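Can a Robot Clear the Table Yet?
Monday, December 20, 2021

After dinner, somebody has to clear the table. You pick up a can, carry it to the bin, come back for a bowl and wipe up the crumbs. You can do all that while talking to your brother or thinking about a game. For a robot, every bit of it is hard.

Robots have worked in factories for a long time. They weld car doors and stack boxes. In a factory, though, the same part arrives in the same place again and again. A house is different. Chairs get moved. Cups get left on the floor. The dog walks through.

Picking something up

Think about how you pick up a soda can. Your eyes find it. Your hand opens to the right size before it gets there. Your skin feels the metal, and your fingers squeeze just enough. If the can starts to slip, you hold it tighter without thinking.

Many robot arms have only two fingers, and the fingers are stiff and flat. The computer has to work out where the can is, which way it is pointing and how far apart the fingers should be. A can is round, shiny and smooth, so it can roll away from a bad grab. An empty one is easy to crush.

A lot of this practice happens inside a computer. The program draws a pretend room with a pretend table, and a pretend arm tries the job. This is called a simulation. Nothing gets broken, and if the can falls, the program puts everything back and starts over.

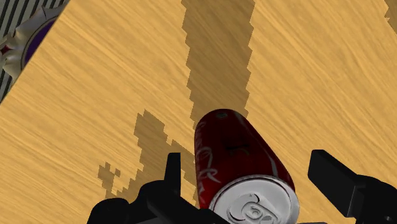 Putting it down

Letting go sounds like the easy part. But the robot has to choose a spot, get the can above it, lower it and open its fingers at the right moment. If it lets go too high, the can drops and bounces. If it goes too low, it pushes the can into whatever is underneath.

A bowl makes the job trickier than a flat table does. The bowl has a rim, and the can or the fingers might bump it. The bowl could slide or tip over. The arm also has to keep its elbow away from everything else that is standing nearby.
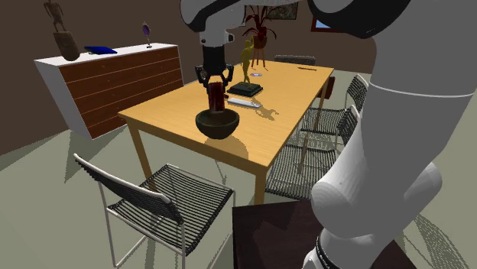

People who test robots often start with one small job like this and try it many times. At Pellum, a robot workshop in the town of Stilard, a program called Plorar tried to put a can in a bowl 146 times in November. The testers changed something small on each try, such as where the bowl was or how the can was turned. A robot that can only do the job when everything is in its usual place would not be much help in your kitchen.

Why not just use the simulation?

A simulation is a good place to learn, but it leaves things out. Real cans get dents. Real tables get sticky. Real light changes when a cloud goes by, and then the robot's camera sees different colors. A robot that does well in the computer may do badly the first time it meets a real table, so it has to be tested there too.

So what can robots do at home now?

Some chores are already done by machines. Robot vacuums clean floors, and robot mowers cut grass. A dishwasher washes plates by itself, but a person still has to load it. Each of these machines does one kind of job.

Clearing a whole table is many jobs in a row – find, grab, carry, let go, then do it again with something of a different shape. A fork is not like a can, and a wet glass is not like a napkin.

Try it yourself

Put an empty can and a plastic bowl on a table. Hold two wooden spoons, one in each hand, and use them as your robot fingers. Pick up the can and put it in the bowl. Now lay the can on its side and try again. Last, close one eye. See which way is hardest, and write down what went wrong when you dropped it.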